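Notes pour l'intervention : « Le poste d'à côté »
Iwona Adamczyk, atelier de conditionnement, Linley
Durée prévue : 18 minutes, puis les questions

Ouverture (rester debout, sans diapositive)

Bonjour à tous. Je m'appelle Iwona Adamczyk et je travaille chez Linley comme responsable d'atelier. Le français n'est pas ma première langue, alors je parle lentement et je lis un peu mes notes. Si un mot n'est pas clair, vous levez la main, cela ne me dérange pas.

On m'a demandé de parler de l'automatisation. Je ne suis pas ingénieure. Je vais parler de l'atelier, des personnes qui y travaillent, et de ce qui a changé dans leur journée depuis que les robots préparent une partie des petits lots.

Première partie : le travail avant

Chez nous, on prépare des lots de petits objets pour des clients comme Jekivetti. Chaque lot est différent. Avant le projet, une personne prenait les pièces sur la table, les contrôlait avec les doigts et les yeux, puis elle les mettait dans le sachet. Une bonne journée, c'était 700 sachets pour l'équipe entière.

(Pause. Demander qui dans la salle a déjà fait ce genre de travail.)

C'est un travail qui demande de l'attention et qui fatigue les poignets. Zorica Nedeljković l'a fait pendant 18 ans. Elle m'a permis de citer sa phrase : « Le soir, je ne pouvais pas ouvrir un bocal. » Je la cite exactement, elle y tient.

Deuxième partie : l'arrivée des mains robotisées

Le matériel a été installé par la société Pludon, en juillet. Nous avons commencé avec un seul poste. Edin Hodžić, de la maintenance, a passé beaucoup d'heures à régler la hauteur de la main au-dessus du verre. Une table transparente, pour lui, c'était d'abord un souci, à cause des reflets. Il a demandé trois fois de la changer et nous l'avons gardée.

(Diapositive suivante. Laisser quelques secondes.)
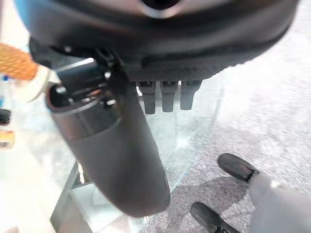

Diapo 4. Une main robotisée au-dessus de la table en verre ; à droite, les doigts noirs d'une seconde pince.

Je voudrais que vous regardiez surtout le pouce. Il est très large à côté des trois doigts courts. Quand Zorica l'a vu la première fois, elle a dit qu'avec un pouce pareil, elle ne pourrait pas fermer un sachet. C'était une remarque très utile. Nous avons ensuite laissé la fermeture des sachets aux personnes, et c'est encore le cas maintenant.

Troisième partie : ce qui change pour les gens

Le premier changement est le rythme. La main ne se dépêche pas avant la pause et elle ne ralentit pas après le repas. Les collègues ont commencé à suivre ce rythme sans le vouloir. Rok Berisha, le délégué, l'a remarqué avant moi. Il a demandé que l'on puisse arrêter le poste sans donner d'explication. J'étais contre, je le dis franchement. J'avais peur des arrêts trop fréquents. Nous avons essayé, et je n'ai pas eu de raison de revenir en arrière.

Ensuite, le contenu du travail. Deux personnes de l'équipe ont appris à reprendre les objets mal posés et à noter la cause. La formation a duré 90 heures. Sur le contrat, leur métier avait le même nom et la même paie. Cela a créé de la colère, et cette colère était juste. La nouvelle classification est venue trop tard, c'est une erreur de notre part.

(Ne pas passer vite ici. Si quelqu'un pose la question du salaire, répondre tout de suite.)

Il y a aussi le bruit et la parole. Autrefois, on parlait d'un côté à l'autre de la table. Avec le robot entre les deux places, on se voit moins. Nous avons déplacé les chaises. C'est un peu mieux, ce n'est pas comme avant.

Quatrième partie : ce que je ferais autrement

Je demanderais l'avis de l'équipe avant de signer la commande. Ainhoa Peñalver, qui dirige l'atelier de chez Kadrić, a fait ainsi, et ses collègues ont choisi eux-mêmes les tâches à donner à la machine. Ils ont gardé le contrôle final. Chez nous, on a choisi pour eux.

Je fixerais aussi par écrit ce que deviennent les heures gagnées. Chez nous, ce point est resté oral pendant des mois.

Questions

Si on demande combien de postes ont été supprimés : aucun licenciement, mais 2 départs à la retraite n'ont pas été remplacés. Donner les deux informations ensemble.

Si on demande le prix du matériel : renvoyer vers Pludon, je n'ai pas le droit de le communiquer.

Remercier Zorica, elle est au deuxième rang.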